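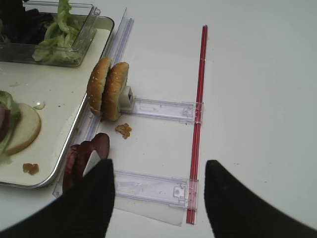

Dravlow Digest, Vol 20, Issue 4

Date: 2018-01-31
Subject: Re: Soft plastics collection at the Zellton depot

On the list, a member from Dekwood wrote:
> Does the depot still take soft plastics? I drove over
> before Christmas and the cage was locked. Also, are meal
> trays all right in the yellow bin if they have a metallic
> edge?

The cage was locked for most of December while the contractor changed over. It's open again, Saturday mornings only. Bread bags, cling wrap and the clear film off packaged food can all go in, as long as they're clean and dry. Please don't tie them up in bin liners.

Trays are harder. Council's sheet says rigid plastic is fine in the yellow bin and foil is fine if scrunched into a ball, but it doesn't mention trays made of both. I've emailed to ask. Until they reply I'm putting mine in the rubbish.

The last load weighed 300 kg, down from around 900 the time before, mostly because of the closure.

The Amoah Street drop-off is finished for good. The sign is still up, so people keep leaving bags on the nature strip. If you live nearby, could you let the neighbours know?

Rates notices are a separate thread, please keep them there.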